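Drerkix Data Programme, thread of seven posts. This thread sets out how the Programme gathers demonstrations for its manipulation model, and what partner sites are asked to do before the August round opens.

1/7
The current collection stands at 2495 accepted demonstrations of household handling tasks. A demonstration is one complete attempt, from the moment the operator's grippers leave the rest position to the moment they return to it. Attempts that stop halfway are kept in a separate folder and are not counted in the total.

2/7
All demonstrations in this round are made by people with hand-held grippers. The operator performs the task at ordinary walking and reaching speed. Soft goods remain the priority: bags, wrappers, cloth and anything else that changes shape when it is gripped. Rigid items are already well covered by the work done at Endell.
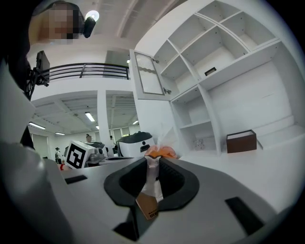 Posted by: Data Collection Team, Drerkix

3/7
Operators are asked to take hold of a bag once and to keep that hold until the bag is set down. Where a second grip is needed, it should be made deliberately, with a short pause before it. Anjana Rathnayake's review of the spring material found 566 attempts in which the grip was changed so quickly that the annotators could not agree on the moment of contact. Those attempts have been returned to the sites concerned with notes.

4/7
Marker cubes must be wiped before each session and checked for lifted corners. Please do not replace a printed face locally. Sites should write to Parviz Naseri, who will send a matched set. Mixed sets caused most of the tracking faults reported from Wullgate, and the affected sessions had to be recorded again.

5/7
Two-handed work is now accepted from every site. Both grippers should come to the object from opposite sides and close on it gently. With thin bags the finger pads may press against each other through the material, and this is acceptable provided that the bag is not twisted.

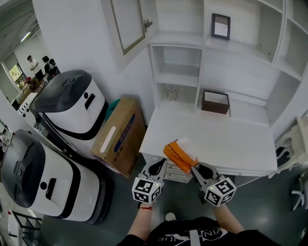 The operator should then carry the bag to its place at an even pace, with the elbows clear of the body, and let go with one hand before the other. Which hand lets go first is left to the operator. Golnar Esfahani has asked that operators do not settle into one habit, as the model copies habits very readily.

6/7
Rooms need not be cleared for recording. Furniture, open cupboard doors and colleagues going about their work are all part of the setting in which the system will be used. Operators should, however, change the starting position of the object between attempts and record the change on the session sheet. Faces are blurred before any material leaves the site. Ehsan Nouri is responsible for this step and answers questions on consent forms.

7/7
The target for the close of the round is 2610 accepted demonstrations. Session sheets should be sent with the recordings, in the Hamada format, and unsigned sheets will be sent back. Sites wishing to take part for the first time should contact Aaliyah Boychuk, who arranges the loan of grippers and the half-day of operator training.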